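Food Waste at Narnness Hall: Portion Size and Plate Leftovers
Final report, Introduction to Environmental Studies

Background

Narnness Hall is the larger of the two dining halls on the Flarbridge campus. It serves breakfast, lunch and dinner, and most students who live on the north side eat there at least once a day. Food left on plates goes into gray bins by the dish return and is picked up by Skutness, the company that composts it. The hall weighs the bins for billing but does not record which meal the waste came from.

Our group wanted to know whether the size of the first serving affects how much food comes back. We chose dinner because it has the most hot dishes served by staff, and because all of us were free at that time.

Method

We collected data over 5 dinners in November. On the first two, staff served the usual amount. On the other three, they used a smaller spoon for rice, pasta and potatoes, and students could go back for more without waiting in the main line. Main dishes and salad were not changed.

At each dinner we stood at the dish return from 5:30 to 7:00 p.m. and asked students to scrape leftovers into one of three buckets: starches, vegetables, and everything else. Liquids, bones and napkins were kept out. We weighed the buckets on a kitchen scale lent to us by Heitmann, the food supplier, and subtracted the weight of the empty bucket. In all, 1,956 plates and bowls were scraped during the study.

We also handed out a one-page survey with four questions. We got back 70 completed forms.

Results

Starch leftovers per plate were lower on the small-spoon nights. Vegetable leftovers stayed close to the same. The third bucket went up and down with the menu and was heaviest on the night of the fish tacos, so we do not think it says much about portion size.

On the survey, the most common reason for leaving food was "I was given more than I wanted." The next was taste. Few students said they were short on time, which surprised us, as the hall gets crowded after 6:00.

Bowls

Soup and pasta bowls caused us trouble. The wide ones hold much more than they seem to, and a serving that fills a plate looks small at the bottom of a deep bowl. 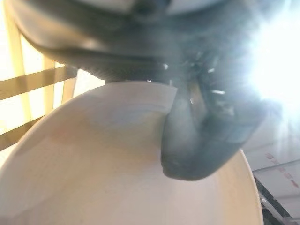 Servers told us they tend to add an extra half scoop for that reason. We did not separate bowls from plates when we weighed, so we cannot say how much of the starch waste came from them. A later group should use a fourth bucket.

Problems with the data

Two regular-portion nights is a small base for comparison. The menu was different every night, and we could not ask the kitchen to repeat one. Some students left by the side door and skipped the dish return. The scale reads only to the nearest ounce, which matters for the vegetable bucket on slow nights.

Recommendations

We suggest that Narnness Hall keep the smaller spoon for starches through the spring term and leave the second-serving line open. We also suggest weighing the bins after each meal and writing the weight on the sheet by the dish room door.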